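Search this forum

Home | Boards | New posts | Members | Log in

Board: Wood care and finishing
Thread: Mineral oil vs. hardening oil on edge-grain maple
Page 1 of 1

kpimentel
I have three edge-grain maple boards to finish and want to settle on one schedule. Until now I have used food-grade mineral oil, flooded on, left overnight, wiped off, then a second coat the next day. The boards look good for a month and then go pale and fuzzy near the middle. I am considering raw tung oil instead. Cure time is the main objection. The shop is at 49 percent relative humidity most of the winter, so I do not expect the wood to move much while I wait.

torvik_joinery
Mineral oil never cures. It migrates into the wood and washes out with dish soap, so what you are seeing is normal. The fuzz is a separate problem. You have to raise the grain before the first coat: wipe with a damp cloth, let it dry, knock it back with 220. Repeat until it stays smooth. On maple that is usually two passes.

Tung oil will work. Thin the first coat one to one with citrus solvent, then go to full strength. Wipe off everything that is still on the surface after 40 minutes or it will wrinkle.

saskia_g
I disagree on thinning. Maple is closed-grained and the extra depth you get from a thinned coat is tiny. All you gain is solvent smell and another day of waiting. I put it on straight and warm, with the can standing in hot water for a few minutes first. Five coats, a day apart, then a full month on a rack before the board touches food.

torvik_joinery
A day apart is too short for raw tung oil. It may feel dry and still be soft underneath. Three days minimum in a cold shop.

saskia_g
My shop is not cold.

kpimentel
Noted on the grain raising. I sanded to 320 and skipped the water entirely, so that is on me. Does the grit matter much for absorption?

kiros_k
Less than people claim. I ran offcuts at 150, 220 and 320 from the same plank and weighed them before and after the first coat. The difference was inside the error of my scale. Above 320 you start to burnish the surface and then it does matter. Stop at 220 and spend the time on the edges, where the end grain drinks most of the oil.

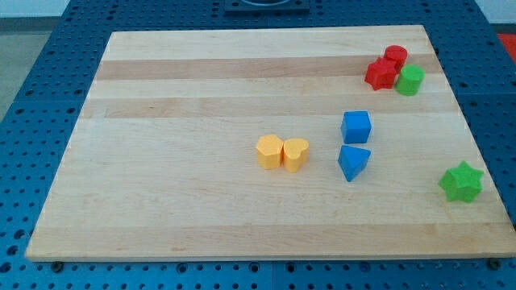 Should both faces of a board get the same number of coats?

Both faces should be treated the same, including the edges. Uneven sealing lets one side take up moisture faster than the other and the board cups. Rubber feet do not change this – the underside still sees the humidity in the room.

tsehay_a
One point missing so far: glue lines. On a strip lamination the oil does not penetrate where there is squeeze-out left on the surface, and you get light streaks that no number of coats will hide. Wipe the board with mineral spirits under a low lamp before oiling. Any glue shows up right away. Scrape it, do not sand it, or you will dish the softer strips.

kiros_k
Agreed on scraping. Maple strips are all close to the same hardness, though, so dishing is more of an issue if you mix in cherry or walnut.

tsehay_a
Fair. I mostly build mixed boards.

torvik_joinery
For completeness, the third option is oil and wax. One part beeswax to four parts mineral oil by weight, melted together in a double boiler. It slows the washing out. It does not stop it. Plan on a fresh coat every month for a board in daily use.

saskia_g
Wax on top of cured tung oil is pointless in my view. It holds fine scratches and goes gray around the edges.

kpimentel
Decision: damp cloth twice, 220, straight tung oil, three days between coats, same count on both faces. I will keep one board on mineral oil as a control and wash all of them the same way. Results in April.

Comments (3)

Tsion Adugna
Worth adding that tung oil rags need to be laid flat outdoors to dry. They can heat up and catch fire if left in a pile.

vemomley
What about boards already soaked in mineral oil? Can they be switched over?

plultthorpe_wood
Only after a long wait. I left one unused for 11 weeks, scrubbed it with mineral spirits and sanded back to bare wood. The first coat of tung oil still took 10 days to stop feeling tacky.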